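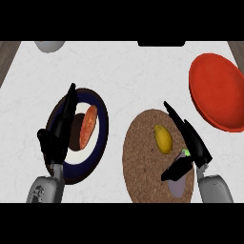

4.2 Pattern preference and table setting in two mill towns

The survey of households in Trindmont and Calldale asked respondents to name the dishes they used for everyday meals and those they kept for guests. Of the 1,506 forms sent out in January, 601 were returned complete enough to code. Answers to the first question were short and often gave only a color or the name of a shop. Answers to the second were longer and frequently included the name of the person from whom the dishes had come. Banded decoration was the type most often named for everyday use in both towns. We class as banded any plate on which color is laid in rings that share a center, as on the plate in Figure 2, where a brown rim is followed by a wide navy ring, an off-white ring and a dark brown middle. Plates with a single painted line at the edge were coded separately as lined, following the scheme set out by Juška in her study of the Plerkorow stoneware trade.

Figure 2. Plate with banded decoration, brown, navy and off-white.

The preference for banded ware was stronger in Calldale than in Trindmont, and it was strongest in households where the person answering had worked at the Toma pottery or had a parent who did. Former employees could buy seconds at the works gate until the kilns closed, and many of the sets described to us were put together in this way, a few pieces at a time. Respondents did not regard such sets as incomplete. Several used the word "matching" for plates that differed in the width or shade of the bands, provided that the main color was the same. This use of the word caused some trouble in coding. It was settled by accepting the respondent's own term in all cases and recording differences in a separate field.

Floral ware followed another path. It was bought new, usually for a wedding, and it was stored apart from the daily dishes. In Trindmont, 4 interviews carried out after the survey suggest that floral sets passed from mother to eldest daughter as a matter of course, while banded plates were divided among all the children or left in the house. We are cautious about this finding. The interviews were held with members of only two families, and one of the speakers described her own case as unusual.

Moldovan has argued that the division between daily and guest dishes weakened once kitchens became large enough to eat in. Our returns give partial support to this view. Households in the newer Calldale terraces were less likely to report a separate guest set, but those that did report one described it in greater detail – including where it was kept, who was allowed to wash it and when it was last used. Room size alone does not explain the difference, and tenure may matter as well. The question of tenure is taken up in Section 4.3, together with the returns from rented rooms, which were coded under a shorter list of types.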